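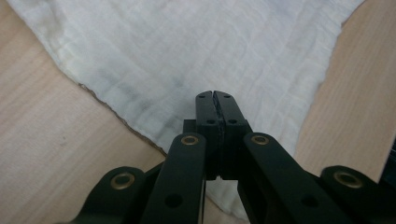
Prurkix is the student robotics project at Cledside, and from September we have room for more people on the cloth-handling team. Last year was all about rigid things: blocks, mugs, tins. This year we've moved on to fabric, and it is wonderfully awkward stuff! Cloth folds where you don't want it to, slides away from you and never lies the same way two times running. Our main practice piece is white gauze, loosely woven and full of crinkles, laid out on a wooden table, and the job is to get two black plastic fingertips to take hold of it cleanly. If you've ever struggled to find the edge of a fitted sheet, you already understand the problem.

What you'd be doing

Most of the work is done with a hand-held gripper. You hold it, you do the task yourself (pick up a corner, fold, smooth, hang over a rail) and each go is recorded so that the arm can learn from it. We have 905 good recordings so far and want to reach 1414 before the Urkuneo Challenge in spring, where teams have to fold and stack a set of cloths they haven't met before. There is plenty to do away from the table as well: sorting recordings, printing and fitting spare fingertips, trying out new grip strips, writing bits of code, and keeping the build diary, which is badly behind.

Who can apply

Anyone enrolled at Cledside, in any year and on any course. You don't need to have touched a robot before. Textiles students, we would love to hear from you, as we know embarrassingly little about weave. Steady hands help, and so does being happy to do the same fold again and again with the radio on.

When and where

We meet twice a week in term time, from 4.30pm until 7pm, in the Benmoussa Workshop on the ground floor. Please come to at least one session each week. The workshop has step-free access and the tables go up and down, so you can work sitting or standing.

Money and so on

The project is unpaid, but it's free to join and we cover all materials. There is a 400 pound travel fund for the challenge, shared among those who go. We also have 2 paid summer places, open only to people who have been on the team since autumn.

How to apply

Fill in the short form at the workshop desk, or pick one up at the freshers' stall. Tell us what you study, which evenings suit you, and something you've made or mended (knitting, bikes, a shelf, anything). No CV please. Forms should be in by the end of September, and everyone who applies will be invited to a try-out evening to have a go with the gripper.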